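**Nonier opens its doors for a day of two-armed table clearing**

16 Mar 2025

Nonier, which builds and programs robot arms for canteens and care kitchens, held its first public open day at the Totis building this month. Visitors were shown the Drenum workstation, a two-armed bench that the company is developing to sort used plates and trays before they go to the dishwasher.

Demonstrations ran through the day in groups, each lasting 90 minutes. Groups began with a short talk on how the arms are taught, followed by time at the bench and a question session with the engineers. Children were welcome at all of them, and several schools sent pupils with a teacher.

Drenum uses a pair of arms fixed at the near side of an ordinary table. Each has its own gripper, and the two are meant to share a job in the way a person's hands do, with one steadying a plate while the other deals with what is on it. For the open day the company chose tableware that any visitor would recognise: round plates in white and yellow, and black trays.

"We wanted people to see the work as it is done on a normal day," said Seema Mittal, who leads the Drenum project. "It is slow in places. A plate with food marks on it is harder for us than a clean one, and a plate resting half on a tray is harder again. Those are the jobs a kitchen has, so those are the jobs we put on the table."

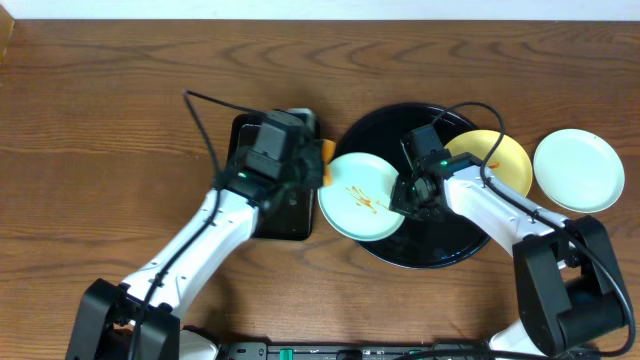 Much of the discussion was about speed. Nonier told visitors that Drenum is not yet quick enough for a busy lunch service and that the company does not plan to sell it as such. The first sites are likely to be small kitchens where trays come back over a longer period and staff have other things to do in the meantime.

Questions also covered noise, cleaning and what happens when something slips. The engineers explained that the arms stop if they meet more resistance than expected, and that a member of staff then has to restart the bench by hand. Visitors asked about jobs as well. Nonier said a person will still be needed to load the dishwasher and check each rack.

The Dwivedi kitchens, which serve 700 meals a day at 2 sites, will host the first trial. Staff there have already spent time with the project team, going through the order in which plates are stacked.

"Our people had a lot to say about stacking," said Sarita Katiyar, operations manager at Dwivedi. "Some of it was taken on board straight away – the plates we use are heavier than the ones in the early tests. We will see how it does with ours."

The trial is due to start in August and the bench will handle up to 2000 plates before the two companies review the results. A summary will be published on the Nonier website.

A second open day is planned once the trial has finished. Schools, colleges and catering firms that would like a place can contact the Nonier visits desk. Entry is free but must be booked, and the demonstration area at Totis is step-free throughout.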